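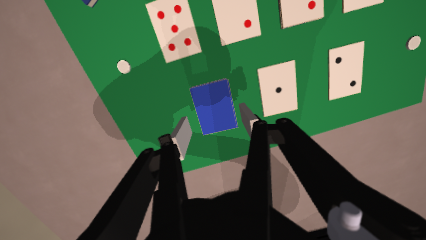

It was never going to work with the wide pads, according to Jusetti, who had wanted the narrow ones from the start and had put it in the team log in capital letters.

I read that over breakfast and laughed out loud, and then I ran the wide pads again anyway. A playing card is such a wonderful, mean little thing to give a gripper! It has no height. It lies on the felt like paint. In the simulator I could try a new pair of fingers between two bites of toast, and by the time we moved to Irkcombe I had tried so many that I dreamed in green.

The rule we had set for ourselves was 20 tries per gripper, same table, same blue card lying face down among the dealt ones. The Kurnberg was the strong one, two fingers and a grip you could hang a coat on. The Cozma was slower and a bit soft in the joints, and I loved it from the first hour, so I made myself test it second.

The Kurnberg came down over the card, beautifully straight, and closed on nothing. Again. Again. On the ninth try it caught an edge and flicked the card clean off the table, and I watched it fall through the simulated floor and keep falling (I had forgotten to make the floor solid on that side). Final score, 4 out of 20.

"Narrow pads," Jusetti wrote.

"Cozma first," I wrote back.

With the Cozma I tried something silly. I let one finger touch down early and drag, just a little, so the card slid up against the other pad and bowed in the middle. Then I closed. The card came up off the felt, bent like a tiny blue bridge, and stayed there.

I got up and walked all the way around the kitchen. Then I ran it 760 times overnight with the card turned every which way, and fell asleep on the couch with the fan of the computer going beside me like a small, busy animal.

In the morning there was a new line in the log. Jusetti had opened my file while I slept and changed a single number, the drag speed, down to 5.

"Wide pads are fine," it said. "You were pulling too fast. Run it again?"

The toast could wait. I ran it again.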